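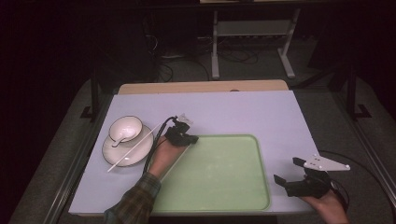 Where does the soup spoon go when you set a place with a small bowl on a saucer?
I'm serving soup before the main dish and every time I set the table I second-guess myself. In the bowl, on the saucer, or next to it?
Posted by Zelby

On the table to the right of the saucer while you're setting up, then on the saucer once people are done eating. With a small bowl I don't leave the spoon standing in it - one bumped elbow and there's broth all over the tablecloth (ask me how I know!). If you're using chopsticks too, lay them together on a rest, or straight across the saucer if you don't own rests.
Manham998

Depends on the spoon. The short ceramic kind sits fine in the bowl at my house and we've done it that way forever. Long metal ones tip out.
Rotich

I just put all the spoons in a jar in the middle and people grab one. Also get a tray, so much easier for carrying the bowls back to the kitchen. Mine's 1000 years old and still going.
jevex1545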